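I bought the Gurnero wrist camera and gripper kit in February, to finish an arm I had been putting together at home since the fall. It has been on the arm long enough now that I can say what it does well and what I would want changed. I paid for it myself.

## What I was building

The arm is a six-joint printed design with hobby servos, bolted to the end of a counter in what used to be our laundry room. I wanted it to pick up small things and put them on a rack: jar lids, spice tins, bits of hardware. It doesn't need to be fast. My first two grippers were my own designs and both were bad. One had too much flex in the fingers and the other stripped its gear on the second evening.

Aaliyah Boychuk, who shares the Ilholm Street workshop bench with me on weekends, had been using the older Gurnero gripper without the camera and had no complaints apart from the screws. I ordered the newer one from Flenddale. It cost $111 with shipping.

## What comes in the box

- Gripper body with the servo already installed
- Two black fingers, plus a spare pair
- Camera module on a short bracket
- Ribbon cable and a USB adapter board
- Bag of M2.5 and M3 screws
- Hex key
- One folded sheet of instructions

The sheet covers the mechanical assembly and stops there. For the camera you are sent to a web page, and in February that page described an adapter board with a different connector. It has since been corrected. You will also need your own adapter plate if your arm doesn't have the standard four-hole flange. Mine didn't, so I printed one at 60 percent infill and it has held.

## Assembly

The mechanical part took me one evening. The fingers slide onto their carriers and are held by one screw each. Get them parallel before you tighten anything. I tightened the left one first and then had to loosen both, as there is a little play in the carrier and the tips ended up out of line with each other.

The screws are soft. I chewed up one head with the supplied hex key, which is undersized, and switched to my own driver after that. Aaliyah had the same complaint about the older version, so I assume it's known.

The camera bracket has a slot so you can tilt the camera before locking it down. There are no angle marks on the slot. I scratched a line into the bracket once I found a setting I liked, and I've put it back to that line twice after taking things apart. Marks at every 5 degrees would be a cheap fix.

Route the ribbon cable before you attach the gripper to the arm. The instructions have this the other way around. If you follow them, the cable ends up under the servo housing and you have to take the whole thing off again.

## The camera view

I set mine so both fingertips show at the bottom of the picture with as much of the counter ahead of them as I could get. The field of view is wide enough to take in the corner of the counter, the wall panels and one side of the rack while the gripper is still above the surface.

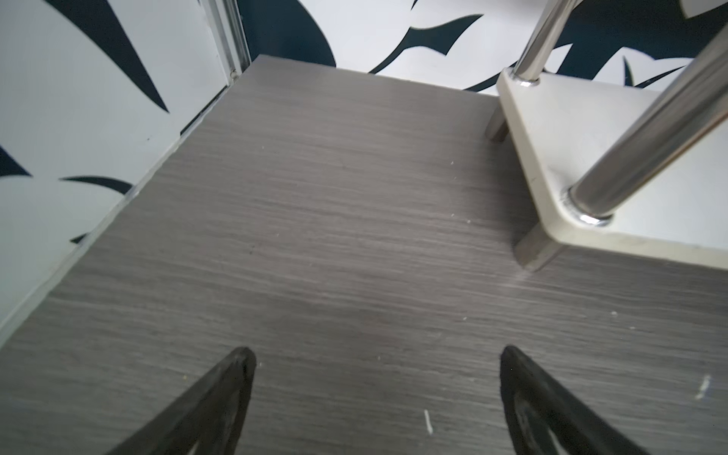
*View from the wrist camera, fingers open, rack on the right.*

Focus is fixed, and this is my biggest reservation. The far corner comes out fairly sharp, and you can make out the wood grain well on the far part of the surface. Nearer the fingers it goes soft. For steering the arm toward something across the counter that's fine. For the last inch of a grasp, where I care most, I'm working from the blurry part of the picture. The lens is threaded and can be turned, but it's held with a dab of glue. I cracked the glue on the spare module I ordered later and got a closer focus out of it. I would not call that a supported adjustment.

The other thing to think about is shiny material. Our rack has chrome rods, and they pick up streaks of everything around them. My detection script kept reporting edges along the rods. I ended up masking that side of the picture in software whenever the arm was parked in its start position. The patterned wall panels gave it trouble too, as the dark pointed shapes have stronger edges than anything I was asking it to find. None of this is the kit's fault, but if you're planning a build in a real room, pick a plain backdrop if you have the choice. I didn't want to redo the wall.

Crumbs and dust show up well on the gray, which was useful for one purpose: I now wipe the counter before a run.

The camera does 30 frames per second over USB and held that on my old laptop. On a small single-board computer it dropped frames until I lowered the resolution.

## The gripper

The fingers taper to narrow tips, good for small parts. A jar lid lying flat is hard, as with any two-finger gripper, and I had to teach the arm to tip lids up against the foot of the rack first. Spice tins were easy from the start. M6 bolts worked once I slowed the close speed.

The finger surface has a slight texture and grips dry metal and cardboard acceptably. It slips on glass. I stuck a thin strip of silicone tape on each finger for glass jars, and the tape has needed replacing 4 times.

There is no force sensing. You can read the servo current and set a cutoff, and the example code has a function for it, with a default that's far too high. It crushed a paper cup on the first try. Start at the bottom of the range and work up.

Backlash is small -- much smaller than in either of mine -- and it hasn't grown noticeably. The servo is loud when holding. If you run it in a room where somebody is trying to read, release the grip between moves.

## Software

The driver is a Python package with few dependencies. It installed without trouble. The examples cover opening, closing, reading the current and grabbing a frame, and they all ran.

Calibration between the camera and the fingertips is left to you. I printed a checkerboard, taped it down, and wrote my own routine over a weekend. If you've never done one of those, set aside more time. Apinya Mahawong has posted a walkthrough for the Umali arm that uses this same kit, and most of it carried over to mine. The only part I had to change was the joint order.

## Support

I wrote to Flenddale once, about the connector mismatch. They replied the next day with a corrected drawing and offered to swap the board. I didn't need the swap. The spare camera module arrived in a padded envelope with no paperwork.

## Compared with building your own

I spent less on parts for my two failed grippers than on this kit, though with the filament and the time included I doubt I saved anything. If you enjoy designing fingers, the body and servo alone are sold separately and would be a reasonable starting point. Aaliyah went that way and printed longer fingers for reaching into a parts drawer. Hers flex a bit at the tips, and she's fine with it.

## Ratings

| Item | Score out of 5 |
|---|---|
| Gripper mechanism | 4.5 |
| Camera | 3 |
| Hardware (screws, hex key) | 2 |
| Instructions | 2.5 |
| Software | 4 |
| Overall | 3.5 |

I'd buy the gripper again. I'd buy the camera again only if they offered it with a closer focus or an unglued lens. For a first build, get a decent hex driver at the same time, and read the cable section above before you bolt anything to the arm.

**Update, June 15, 2026:** The left carrier screw worked loose last week. A drop of threadlocker on both sides and they haven't moved since. The rating stays where it is.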